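# Promora Open Day

The **Promora Open Day** is a yearly public demonstration of robot training methods held at the Promora workshop, a converted office floor operated by the automation firm Stöcker. The edition of August 31, 2022, was the first to let visitors watch data being recorded by hand-held grippers. It drew 321 registered visitors, over 100 of them from technical schools.

## Program

The day was divided into six sessions. Each opened with a short talk by Nhàn Từ, then head of demonstrations at Stöcker, and continued with work by trained operators at fixed stations. Visitors stood behind a floor line and could ask questions between recordings.

Stations covered door hardware, window coverings, shelf stocking and folding. At the glass station, the operator held one gripper in each hand and worked close to the panels, facing the closed side of the room. Marker cubes with printed black-and-white patterns were fixed to the grippers so that the position of each hand could be computed from video.
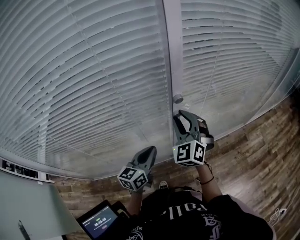

How is a hand-held recording turned into robot motion?

The path of each gripper is recovered from video, matched with the opening of the fingers at each moment, and converted into target positions for an arm fitted with the same type of fingers.

## Equipment

The grippers used at the event belonged to the Gollau series, a two-finger design worked directly by the operator's hands. Recordings were sorted with Wumel, an in-house program that rejects any take in which a marker is lost for too long. Operators repeated rejected takes at the end of a session.

## Results

Stöcker reported 3,654 accepted takes from the open day and the practice period before it. A replay on a fixed arm was shown in the last session. The arm completed the shelf task but stopped early on the folding task, which was withdrawn from the program.

A smaller follow-up was held in December for school groups only. It used the same stations, with folding replaced by a cable-routing task.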